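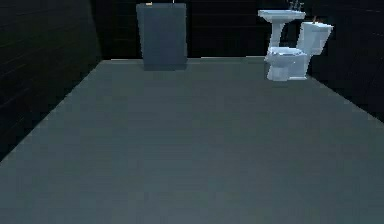 Call for participants: open day visitors for the Retach home robot simulator

Category: Calls and Vacancies / Robotics / Public Participation

Posted 2025-03-28

Retach is looking for 80 people to take part in an open day at our Flurna building this July. You will spend part of the day watching a demonstration of our home simulator and part of it at a desk, giving spoken directions for getting from one room of a simulated apartment to another. We will use the directions to improve how a household robot follows instructions from people who have never worked with one.

You do not need to know anything about robots, computers or programming. If you work in robotics, or if you have taken part in a Retach study before, please do not apply for this one. You are still welcome to come to the public demonstration at the end of the day, which does not need a booking.

What the work is

Our team builds and tests navigation software called Fang. Before Fang is tried in a real home it is run through a large set of computer-rendered apartments. The rooms are plain. A bathroom may have a sink, a toilet and a lot of bare floor. A living room may have a television in a corner and very little else. We keep them this way on purpose in the early rounds, and the more crowded apartments are used later in the year, in a separate study called Zunard.

The trouble we have is with language. Our own staff have looked at these rooms for so long that they all describe them in the same way. They say "proceed to the fixture on the rear right" where most people would say "go over to the sink." We have 2480 recorded directions from staff and they sound as if one person wrote them all. We need directions from people who talk the way they talk at home.

What you will do on the day

You will be in a group of seven. Each group has a staff member with it for the whole visit. The session has three parts.

1. Demonstration. You will see Fang working through a simulated apartment on a large screen in the main hall. A member of staff will explain what the software is doing and will stop for questions. Some of the runs end badly – the software picks the wrong doorway or stops in the middle of a room – and we do not edit those out.

2. Directions task. You will sit at a desk with a screen, a headset and a keyboard. You will be shown views of rooms and asked to say out loud how you would tell someone to get to a certain thing, such as a table or a toilet. You can take as long as you like over each one. If you cannot tell what something is, say so and move on. We want those answers too.

3. Follow-up talk. Your group will sit down with two people from the navigation team and go over which rooms were easy to talk about and which were hard. Notes are taken but this part is not recorded.

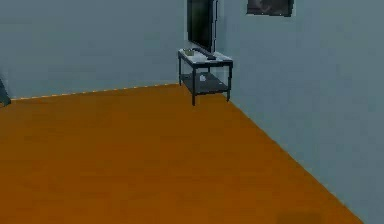
6 min read

In a living room with a small two-tier table in the corner and a television on it, we might ask you to send someone to the table. Some people go by the walls and say "straight ahead to the corner." Others name the television first and use it to find the table. Both are fine. Please do not try to guess what the software would like to hear.

Floors come up a lot in the task. Large areas with nothing on them are hard to describe, and people often fall back on distances. You may give distances if you want to, in feet, steps or whatever you normally use. You will not be marked on whether they are correct.

Who can apply

You must be 18 or older on the day. You must be able to speak English comfortably for a full session, though it does not have to be your first language, and we would like to hear from people for whom it is not. You need to be able to look at a screen for periods of up to 20 minutes with breaks in between. If you use glasses, a screen reader, a magnifier or a hearing aid, tell us on the form and we will set up your desk to suit.

We would especially like to hear from people who look after someone at home, people who clean or maintain homes for a living, and people over 65. These groups are badly missing from the recordings we have.

Payment and expenses

Participants are paid a flat fee, which is listed on the application form along with the payment methods. Local travel is refunded if you keep your tickets or note your mileage. Lunch is provided. If you have to leave before the end you will still be paid for the parts you completed.

Recordings and privacy

Your voice is recorded during the directions task only. Recordings are stored under a number and your name is kept in a separate file. You can ask for your recordings to be deleted at any time up to the end of the study, and you do not have to give a reason. There is no video. Please do not take photos of the staff desks during the visit. Photos of the demonstration screen are fine.

Getting here

The Flurna building has step-free access from the parking lot and an elevator to all floors. The main hall can get loud while several demonstrations are running. A quiet room is open all day on the ground floor, and you can go there whenever you want.

Children cannot come into the task rooms but may come to the public demonstration with an adult. Service animals are welcome everywhere in the building.

How to apply

Fill in the participant form on the Retach website under Open Day. It asks for your contact details, your age group, the kind of home you live in and any access needs. Leave the "project code" box blank. We will choose people so that the groups are mixed, so applying early does not give you a better chance, but we do close the form once we have enough replies to fill every group and a waiting list.

Everyone who applies will get an answer by email. If you are offered a place, you will be sent an information sheet and a consent form. Read both and bring the signed consent form with you. Spare copies will be at the front desk.

If you would rather apply by phone, use the front desk number on the contact page and ask for the open day line. Leave a message if it goes unanswered – we check it every working morning.

Groups and employers who want to send several people should ask each person to fill in their own form. We cannot hold places in bulk.

Recent calls and vacancies

Zunard study: register interest for later rounds
Test technician, simulation team, Flurna
Part-time transcriber, spoken directions
Teachers: book a school visit to the demonstration hall
Fang user panel: summary of last year's sessions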